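Inicio > Revista > Oficios y gente > Entrevistas

Úna Madigan: «Un mapa bueno tiene que dejarte un poco perdido»

Por Diarmuid Ó Súilleabháin

Úna Madigan dibuja mapas de caminos a mano desde hace muchos años. Vive en Clavusell, en una casa con dos mesas grandes y muy pocas sillas, y me recibe de pie, con el té ya servido. Ella habla un español rápido, aprendido en el mercado. El mío es más lento y le pido a veces que repita.

Su primer encargo fue la senda de Uria, 8 kilómetros entre el molino y la ermita. «Me pagaron con queso y con una carta de recomendación muy bonita», recuerda. «La carta todavía la tengo.» Después llegó la ruta de Egan, mucho más larga, que caminó entera tres veces antes de hacer la primera línea. La tercera vez fue en diciembre, con nieve en las cunetas, y entonces comprendió que el camino de invierno era otro camino. El mapa salió con dos trazados.

Le pregunto por qué no trabaja con fotografías aéreas. «Sí que las miro», responde. «Pero una fotografía no sabe dónde ladra el perro.» En sus mapas el perro aparece, y también la fuente que se seca en verano y la vecina que vende huevos, cuando la vecina da permiso.

Su obra más conocida es el mapa del valle de Trirano, con 269 nombres de lugar. Para reunirlos habló con pastores, con carteros jubilados y con un cura que no estaba de acuerdo con nadie. Muchos nombres no estaban escritos en ningún sitio. «Un prado tenía tres nombres según la familia – y los tres los puse, en letra pequeña, para no tener que cambiar de panadería.»

De aquel mapa se imprimieron 200 ejemplares y no quedan a la venta. Úna no quiere una segunda edición sin corregirla antes: ha encontrado un arroyo que corre en la dirección equivocada. Me lo enseña con el dedo y se ríe bastante.
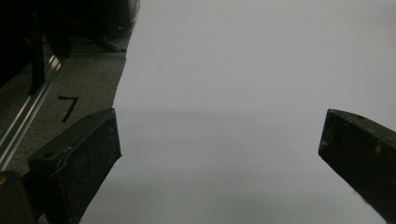
Sección de Cultura y Territorio

Del papel habla con mucha seriedad. Lo prefiere blanco, sin brillo, y en hojas grandes, porque no le gusta juntar pedazos. Empieza siempre por el agua, después las alturas, y deja los caminos para el final. «Los caminos son lo que más cambia. Si los pongo primero, luego me obedecen demasiado las montañas.»

Ahora, a los 60 años, prepara un mapa de las fuentes de la comarca. No tiene fecha de entrega y lo dice con alegría. Antes de irme me pregunta por dónde pienso volver a la estación, y me dibuja el atajo en la parte de atrás de un recibo.

Comentarios

marta_v: Tengo el mapa de Egan en la cocina. El trazado de invierno nos sirvió mucho el año pasado.

Julián R.: El arroyo equivocado es el de detrás del aserradero, ¿verdad? Mi padre lo decía siempre.

caminante77: ¿Alguien vende uno de Trirano? Lo busco para un regalo, también doblado.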